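Sorting and Storing Short Offcuts in an Open Bin

Short lengths of bar and strip pile up in any workshop. They are too good to throw out and too small to go back on the rack, so they end up behind the vise or in a coffee can with the drill bits. A plain open bin on the bench takes care of most of it. These are the habits that keep ours usable.

Pick a bin with a flat floor and stiff walls. Soft plastic tubs bow out when they get heavy, and short pieces wedge themselves into the corners. A bin you can see straight down into is better than a deep one. If you have to reach in past your elbow, you will stop putting things away in it.

Set a length limit and write it on a piece of tape on the wall above the bin. Our limit is 133 mm. Anything longer goes back on the rack, and anything under 13 mm goes out with the scrap. Write the numbers large enough to read from the saw.

Use color if you can. Two colors are enough for most home shops. We use green and red: green for pieces that have been squared and are ready to use, red for pieces that still need an end trimmed. A quick coat of spray paint will do, or a wrap of tape if the piece is going to be glued later. Let paint dry overnight before anything goes in the bin, or the pieces will stick to each other and pull the finish off when you separate them. 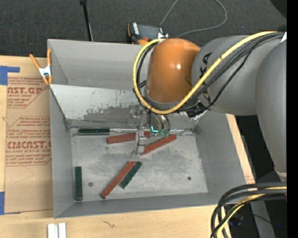
Don't bother lining the pieces up. They will shift the first time somebody takes one out, and you can pick out a color just as fast when they lie at all angles. What does matter is keeping the layer thin. Once bars are stacked on top of each other, the ones at the bottom stay there for years. When you can no longer see the floor of the bin, it's time to use some up or move a batch to a second bin.

Scuffs on the inside are normal. Square ends scratch any painted or coated surface, and a sloped panel gets it worst if you let pieces slide down it. Wipe the bin out with a damp rag and leave the marks alone. Flaking is a different matter – loose chips get carried onto your work and show up under varnish. Scrape the ragged edges back with a plastic putty knife, vacuum out the chips, and either leave the patch bare or touch it up.

Check the floor for fasteners while the bin is empty. A screw head that stands proud will catch the end of a bar and nick it. Run your palm lightly over each one and tighten any you can feel. If there are open holes, cover them from underneath with tape so sawdust doesn't sift through onto the bench.

Empty the whole thing twice a year. We do it on a Saturday morning in July and again in winter. Tip everything onto an old towel, sort by color, and throw out anything cracked or badly dented. It goes quickly if you stuck to the length limit and takes most of the morning if you didn't.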